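Notebook, Hilham handheld demonstrations
January 31, 2020
2 comments · 11 shares

Continued from the October pages. Today's question: does the marker cube on each gripper give a good pose when the two hands are close to each other?
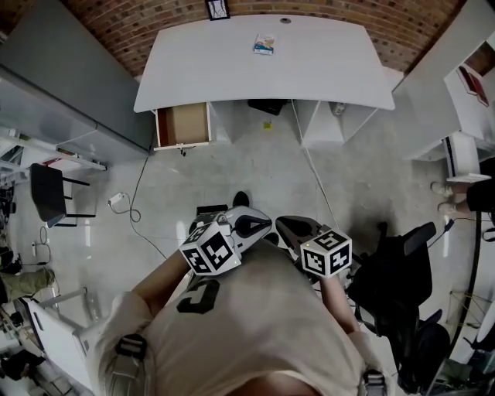 Setup

Two hand-held grippers, one white cube with black square codes on each. The operator wears the harness and walks toward the white desk by the brick wall. Task is the drawer task, same wording as before. I processed everything with the Stastex tracker, default settings, and saved the output under "Kurex".

Result

We recorded 12 demonstrations. 11 have a full track for the left cube. The right cube is worse: it loses its pose for nearly 2 seconds when the operator bends to the drawer and one gripper passes over the other. After the gap the pose comes back with a jump in rotation, the position is fine.

I tried the filter from the Angelovski notes. It makes the curve smooth but the jump is still inside, only spread over more samples. I do not want to train on this. For now I cut the gap and mark both ends in the log.

Trevor Gosling thinks the jump is the usual flip, when only one face of the cube is seen. Possible. I must check how many faces are detected just before the loss.

To do
- plot number of visible faces against rotation error, right hand only
- repeat the drawer task with the hands kept more apart
- ask Trevor for his calibration file, mine is from October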